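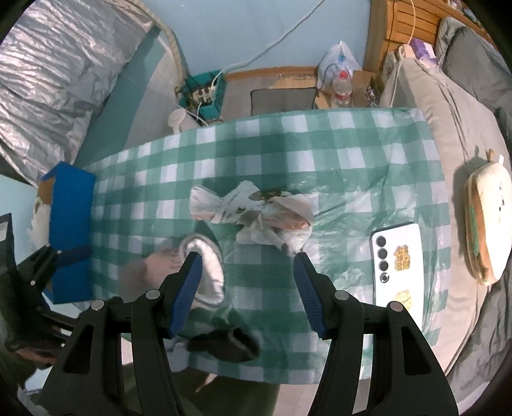 One user wrote in to ask whether socks have to be paired as they come out of the basket, or whether everything can go on the cloth first and be paired afterwards. Either order is acceptable. The procedure in this section assumes the second, as it needs less handling when the load is mixed.

Search this guide Enter keyword or part number Go

Hendine Home Storage Guide
Section 8: Sorting socks and small textiles on a covered table
Hendine Technical Publications, September 2026

8.1 Scope

This section covers the sorting of socks and other small fabric items before they are put into the Lestevora drawer unit. It applies to all versions of the unit, with or without the Conska divider set (part 1192). Shirts, trousers and bed linen are covered in Section 9.

Sorting may be done on any low table, ottoman or bed that can be reached from a seated position. A cloth is recommended on upholstered surfaces and on tables with a rough or waxed finish.

8.2 Before you start

1. Check that the items are fully dry. Feel the toe and the cuff of each sock, where moisture remains longest.

2. Lay the cloth over the table and pull the corners until it hangs evenly. Small creases do not matter. Large folds should be smoothed out, as a thin sock can slip into them and be missed.

3. Move food, drink and open packaging to one side, or off the cloth altogether.

4. Place phones and other hard items near an edge. A phone may be left face down on the cloth during sorting provided it does not lie in the working area.

5. Fit the Conska dividers to the drawer if you intend to use them. It is easier to do this now than with the drawer part filled. See Section 6 for fitting.

CAUTION: Do not use a cloth with a plastic backing on a heated surface or near a radiator.

NOTE: A checked or striped cloth makes it easier to lay items in rows. White socks are harder to see on a pale check, and a plain dark cloth may be preferred for a load that is mostly white.

8.3 Laying out

1. Tip the load on to the middle of the cloth. If the load is large, tip out half and leave the rest in the basket.

2. Spread the items by hand until no item covers another.

3. Take out anything that is not a sock. Hats, pouches, gloves and thick slipper socks should be put together at the far edge and dealt with last (see 8.5).

4. Open out any sock that is balled up or turned inside out. Put your hand into the cuff, take hold of the toe and draw it through. Do not pull on the cuff alone, as this stretches the ribbing.

5. Lay each sock flat with the cuff towards you. Curved socks may be left in their natural shape at this stage.

8.4 Pairing

1. Begin with the darkest items. Black, dark grey and navy are easily confused under warm lamps, and should be compared in daylight or under a white lamp.

2. Hold the two socks together at the toe and compare length, cuff depth and heel position. Colour alone is not enough - socks from the same pack may fade at different rates, and socks from different packs may look the same when new.

3. Lay one sock on top of the other with heels together.

4. Fold once at the ankle, then fold the cuffs over the toes. The pair should be short enough to stand in a divider cell without bending.

5. Put the finished pair to the right of the working area (to the left if you are left-handed).

6. Repeat with mid-coloured items, then with pale grey and white.

CAUTION: Do not roll socks into a ball with one cuff turned over the other if they are to be stored for more than a few weeks. The outer cuff will lose its stretch.

NOTE: If two people are sorting, one should lay out and the other should pair. Sharing both tasks across the same cloth leads to items being moved twice.

8.5 Larger and irregular pieces

Pieces with a closed end and a gathered opening, such as soft pouches, hats and thick socks, should be sorted separately. They are too bulky for the standard cell and will push the dividers out of line if forced in.

1. Lay the piece flat with the closed end towards you.

2. Run a finger along the side seam to check for loose thread. Trim loose thread with scissors. Do not pull it.

3. Straighten the opening. If the rim is folded, leave it folded unless the maker's label says otherwise.

4. Smooth the piece from the closed end to the opening to let the air out.

5. Fold in half once, or leave flat if the fabric is stiff. Store in the full-width cell at the back of the drawer, or in a Moradi shelf box.

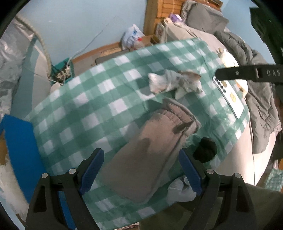

Fig. 8-2. Beige-brown piece laid diagonally on the cloth, smaller items around it.

8.6 Single socks

A sock with no match should not be put into the drawer with the pairs. Place it in the front cell, opening upwards, and check it against the next load. If no match has been found after 2 further loads, remove it from the drawer.

Before setting a sock aside as single, check:

- the folds and hanging edges of the cloth
- the inside of larger pieces, hats and pouches in particular
- the gap between the table and any sofa beside it
- the basket and the door seal of the machine

8.7 Loading the drawer

1. Pull the drawer out to the first stop. Do not pull past the stop while the drawer is loaded.

2. Fill from the back cell forwards. Pairs should stand upright with the fold at the top.

3. Leave a finger's width free in each cell. If a pair has to be pushed in, the cell is full.

4. Close the drawer slowly and check that nothing is caught at the top edge.

CAUTION: The full-width cell is meant for fabric items only. Shoes, tins and other heavy objects may damage the base panel.

8.8 Care of the cloth

Shake the cloth out of doors after each use - lint from dark socks will otherwise transfer to pale ones at the next sorting. Wash according to the label. Wrinkles that remain after washing may be pressed from the reverse side with a warm iron, unless the cloth has a coated or shiny finish, in which case it should be hung up damp and left to drop.

Replacement dividers may be ordered under part 1192. The full parts list is on page 156.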